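The Shelf Is Where Hobbies Go to Wait

I bought my first old car the way some people adopt a dog. I'd gone along to keep a friend company, I said I was only looking, and by late afternoon I was standing in a stranger's driveway with a folder of paperwork under my arm and no idea how I was going to explain it at home.

The car was a Zikero wagon in a shade of brown the owner called "tobacco." His name was Dirk Verbruggen, he'd had it since college, and he cried a little when we shook hands on it. I should have asked more about that. I figured he was sentimental (he was), but he was also a man who knew what the heater did in October.

Anyway, I've had the Zikero long enough now to have opinions, and my main opinion is that the driving is a pretty small part of owning an old car. The big part is parts. Finding them, waiting for them, opening the box and finding the left one when you needed the right one. I spend more evenings looking at grainy listings for window cranks than I do watching television, and my wife says the listings have better plots.

So when the magazine asked if I'd write something about the people who keep these cars alive, I knew I didn't want to go to a show. Shows are fine. I like a show. But everybody's car is finished at a show, or they're pretending it is, and the owners stand around in clean jackets. I wanted to see the places where the stuff comes from.

That's how I ended up at Van Damme, which is a salvage and spares business on the edge of a town you've driven past if you've ever been lost on the way to the coast. Thijs Leemans runs it. There was a Van Damme once, a long time back, but Thijs bought the name along with the building and couldn't afford a new sign. He's a big, soft-spoken guy who eats sunflower seeds all day long and talks to you while walking away, so you spend the whole visit trotting after him going "sorry, what?"

I'd called ahead about a door seal. He didn't have the door seal. What he had was a pair of sun visors from a Gullance coupe, and within ten minutes he had me half convinced that I needed a Gullance coupe to go with them.

"They all say they came for one thing," he told me over his shoulder, and then something else I didn't catch.

What I loved about the place was how much of it lives in Thijs's head. There's an inventory, sort of, and his nephew put it on a computer, and it says there are 862 items in the front building. Thijs thinks that's hilarious. He says the nephew got tired. I asked him where I'd find a horn ring for my wagon and he didn't look anything up, he just stood still for a second with his eyes shut, like a man trying to remember a phone number, and then went straight to it. Wrong year, but still!

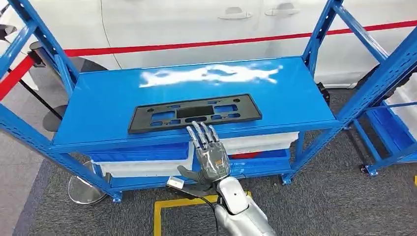 I asked him whether he ever throws anything out, and he gave me the look you'd give somebody who asked if you ever sell your children. Then he admitted that he'd once scrapped a whole pallet of trim clips to make room, and had a letter asking for exactly those clips inside of a month. That was it for him. He's kept everything ever since, and the town has written to him about it more than once.

From Van Damme I drove to see Abdelilah Metwally, who is on the other end of the chain. He's a customer. He's restoring a Gullance sedan in a one-car garage, and the garage is so tight that he has to decide in the morning which side of the car he's going to work on, then go in that way and stay there. His coffee gets passed in through the window.

Abdelilah was a school bus mechanic for 30 years, and I assumed that would make him breezy about the whole thing. It doesn't. He's the most careful person I've ever watched hold a screwdriver. He told me the sedan had been his mother's favorite car in the world, although she never owned one. A neighbor did, and used to give her a ride to the market in it, and she talked about those seats for the rest of her life. So he's doing the seats first. The engine's in pieces, there's no glass in it, and the seats are perfect. He let me sit in the front one. We had a sandwich each, him in the driver's seat and me beside him, looking out over the steering wheel at a wall of paint cans, and it was one of the nicer lunches I've had this year.

He's stuck on a fuel sender. It's a dull little thing that tells the gauge how much gas you have, and the one for his model seems to have been made by elves and then discontinued. He's tried three so far. The first one read full all the time, which he said was good for morale. The second read empty. The third was for a tractor.

"I could just use a stick," he said. People did, back then. You'd dip a stick in the tank and look at it. But his mother's neighbor had a gauge, so he's going to have a gauge.

I want to say something here about money, because I get letters. Yes, it's a silly way to spend it. I've put more into the brown wagon than I'd ever get out, and I've stopped adding it up. (I did keep a notebook for the first year. My wife found it. We don't have a notebook anymore.) But I know people who golf, and I've seen what they pay, and at the end of it they haven't got a heater that works either.

You can do it cheaply if you're patient, though, and if you're not fussy about shine. Wouter Maes taught me that. Wouter drives a Pluroner delivery van that looks like it was pulled out of a lake, and he drives it to work every single day, and it has never once let him down. He does the brakes and the oil and the belts and he doesn't do one other thing. The passenger door is a different color from the rest. So is the hood. Kids wave at it.

He and I have an old argument about originality. I'm the kind of person who lies awake over whether the screws on my dashboard have the right heads. Wouter holds his rear bumper on with something he got at a garden center. When I told him about Abdelilah's fuel sender he laughed until he had to put his cup down, and then he got quiet and said, "No, I get it, though. That's for his mom." And then he offered to look through a shed he knows, and I believe he meant it.

That's the thing I keep running into with these folks. They'll mock your car to your face and then drive two hours with a water pump on the passenger seat. I broke down last spring outside a bakery, steam everywhere, a very theatrical breakdown, and a man named Luuk Hoekstra came out with flour up to his elbows and asked me what year it was. He meant the car. He'd had the same one! He had a hose in his basement that he'd been hanging on to since he sold his, he couldn't have said why, and he went home on his break and got it. He wouldn't take any money. He did make me buy a loaf, and then he stood on the sidewalk and watched me pull away with his hand up, and I got the feeling it was the engine he was saying goodbye to.

I still have his hose in there. I should replace it with a proper new one, everybody tells me so, and I've even got the new one sitting at home in its bag. It's on my own shelf, next to a clock that doesn't fit, half a carburetor, and the wrong horn ring from Van Damme, which I bought anyway. It was a nice horn ring.

A few practical things before I run out of room. If you're going to visit a spares yard, bring the old part with you, even if it's filthy -- a photo on your phone won't tell you the thread size. Wear shoes you don't care about. Go in the morning, when the owner still feels like talking. If he offers you coffee, take it, and don't mention that you're in a hurry. And bring a second list, the one with the stuff you'd never go looking for on purpose, because you'll forget every bit of it the moment you walk in.

Thijs called me last week, by the way. He's found a door seal. He thinks it's for the left.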